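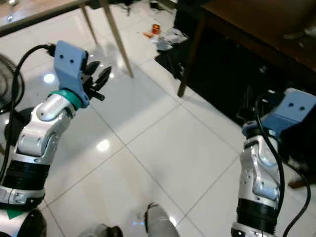

Photo: Yasmine Bouzid

Give me my paper timetable back

Sushil Pant
2019-06-06

I was at the stop outside the chemist in Postville last week, phone at one per cent, trying to work out whether I'd missed the bus to Luangrath. There used to be a timetable on that pole, in one of those scratched plastic cases with a dead moth in the corner. The case is still up (so is the moth, I think). The timetable went in January. In its place is a sticker telling you to download an app called Clirkov.

I've got Clirkov. It's fine! It has a little map with a little bus on it, and when the little bus is moving along the little road I feel like a general in a war film. But my phone died while it was asking me to accept the new terms, so I stood there like a lemon for what turned out to be most of half an hour.

I know how I sound. I'm the sort of person who writes a whole column about a piece of paper. But I do think something has been taken away from us, and I don't think the people who took it away catch many buses.

When you look up a journey on a phone, you have to know where you're going and when. You type it in and it gives you the next three. Lovely, if that's your question. Mine hardly ever is. I want to know what sort of service this is. Is it hourly all day? Does it give up at teatime? Is there one of those maddening gaps after the school run where they've parked the bus in a lay-by and let the driver have his sandwich? You could see all that on the paper in two seconds, just by the shape of it. A fat block of numbers in the morning, a thin bit, another fat block, then a lot of white. I knew the 727 like that. I could've drawn it for you.

And you found things by accident. I only started going to the Saturday market at Luangrath after noticing a tiny letter S next to one of the times and getting curious enough to read the footnote. There was a whole extra bus on Saturdays that went round by the reservoir. I'd lived here for years and had no idea. An app would never have told me, as I'd never have asked it.

My friend Yasmine says I'm being sentimental, and that printed times were always a bit of a fib anyway. She's got a point there. The 8.50 was never once the 8.50. She also says that when the roadworks were on, the app told her to stay in Girnano and have another coffee and the paper would've sent her out into the rain. All true. I've had that coffee myself. If you made me pick only one, I might even pick the phone, through gritted teeth.

But why on earth are we picking? It's a sheet of A4. The times change twice a year. I rang the bus company to ask and a very patient woman told me it was "a customer preference thing", and then that it saved on printing, and then, when I asked how much, that she'd have to get back to me. She hasn't, bless her.

Then there's everyone who isn't me. My dad has a phone with big buttons that does calls and a torch. The lad who gets on at the garage keeps running out of data by the middle of the month. Visitors, too, walking up from the canal on a Sunday, looking at a pole with a sticker on it and wondering if there's any bus at all. Quite a few of them must look at it and ring for a taxi. Then somebody in an office looks at the numbers for that stop and decides there's not much demand.

That's the bit that really gets my goat. A timetable on a pole was a sort of promise, out in public, and you could point at it. If the bus at 6 didn't come, there it was in black and white, and everybody waiting could tut at it together. Now when one vanishes from the app it's simply gone, and you start to wonder if you'd misread it in the first place.

So I've typed up the 727 myself, both directions, with the Saturday one and its footnote. I ran off 50 copies at the library and on Tuesday I slid one into the case outside the chemist. It was still there this morning. I'm doing the garage stop next, if I can get the lid open.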